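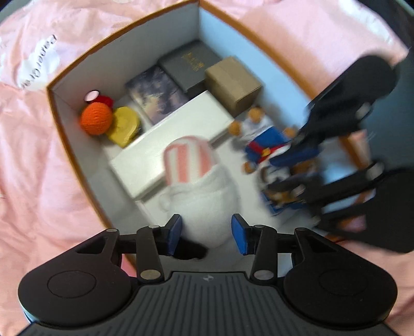 Stop testing grippers on blocks

July 20, 2023
By the Ondport bench desk
3 min read

Every gripper comparison I get sent uses the same stuff. Wood cubes. A can. Maybe a tennis ball if somebody felt daring. Then a table with a winner in bold.

Useless, mostly. A cube forgives everything.

Give me a box of toys. Plush, knitted things, teddy bears in little outfits, some plain cartons underneath, high walls all round. Two hand-held grippers going in at once, because that's how people unpack a box. Now you learn something. Do the linkages clear the wall? Do the two sets of jaws get in each others way? Can the finger pads hold fuzz without squashing it flat?

We ran 1,129 picks like this at Ivanbridge since March. The Marar fingers, stiff ones, won on blocks. Lost badly on yarn. The softer Barnow pads were the reverse, and slow on flat cartons. Neither vendor's sheet hints at it.

And the camera. Wide lens bends the walls, sure, but I'll take the bend. With the narrow one we kept losing the second gripper, and teh operators started guessing.

Yes, messy tests are harder to repeat. So write down the layout, do 20 resets, publish the bad ones too. I'd trust that over any cube chart.

Related
Ondport bench: narrow vs wide lenses
Marar fingers, first month
Why our Barnow pads wore out early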